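Análisis y pruebas > Robótica > Teleoperación y captura de datos

Pinzas de mano Jendeck, versión doble: siete semanas de uso

Llevaba desde mayo queriendo probar el juego doble de Jendeck, el que venden para enseñar tareas domésticas a un robot sin tener el robot delante. Cuesta 800 euros la pareja y 400 una suelta, cable incluido. El folleto promete que cualquiera puede grabar demostraciones útiles en su casa desde la primera tarde. Yo ya había leído lo mismo de las Gajewski, así que abrí la caja sin mucha fe.

Lo primero, el peso. Una pinza sola se lleva bien. Con las dos, una en cada mano, a la media hora los antebrazos protestan, y la demostración de después sale más torpe que la de antes. El programa no distingue una de otra y las guarda todas con la misma etiqueta de calidad. Si el robot aprende de lo que hago cansado, aprenderá a moverse como yo cansado.

Empecé por recoger cosas pequeñas de encima de una cama, que es una de las tareas que propone el manual. Sobre el papel es fácil. En la práctica una manta de pelo cede cuando aprietas, los objetos se hunden un poco y los dedos se meten en el tejido antes de cerrar. Una caja de cartón se puede empujar de lado hasta encontrar el agarre; con la ropa arrugada hay que pellizcar y confiar. 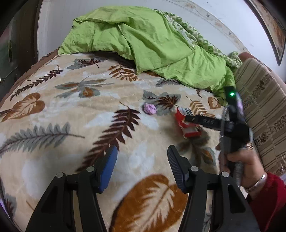
Lo que peor llevo es la falta de tacto. Con la mano desnuda uno sabe cuánto está apretando, y con la pinza lo adivina por lo que ve. Güven Tokgöz, que usa el mismo juego en Kirkerora, me recomendó hacer cada movimiento a la mitad de la velocidad natural. Le hice caso y perdí menos objetos, pero entonces me pregunto qué estoy enseñando: nadie recoge así su cuarto. Él sostiene que luego se acelera la reproducción y listo. No me convence, porque una caja que resbala despacio no resbala igual deprisa.

La coordinación de las dos manos es otro asunto. El manual dedica una página y media a sujetar con una y colocar con la otra, con unos dibujos muy limpios, y ni una línea a lo que ocurre cuando las puntas se enganchan entre sí. De una tanda de 23 demostraciones tuve que tirar 7, casi todas por eso. El botón de descartar, además, está en la aplicación del ordenador, así que hay que soltar una pinza, ir a la mesa, marcar y volver.

A favor: la calibración es corta y aguanta bien entre sesiones, y no he tenido un solo corte de grabación. El formato de exportación es abierto y Anard lo importó a la primera. Eso con las Gajewski me costó una semana de correos.

¿Lo compraría? Una pinza suelta, sí, para tareas sencillas sobre superficies duras - una mesa, una encimera. El juego doble, a ese precio, todavía no. Me gustaría ver antes un robot entrenado solo con demostraciones de cliente, y en la web de Jendeck todos los vídeos son de su propio laboratorio. Les escribí para pedir uno y me mandaron otra vez el folleto.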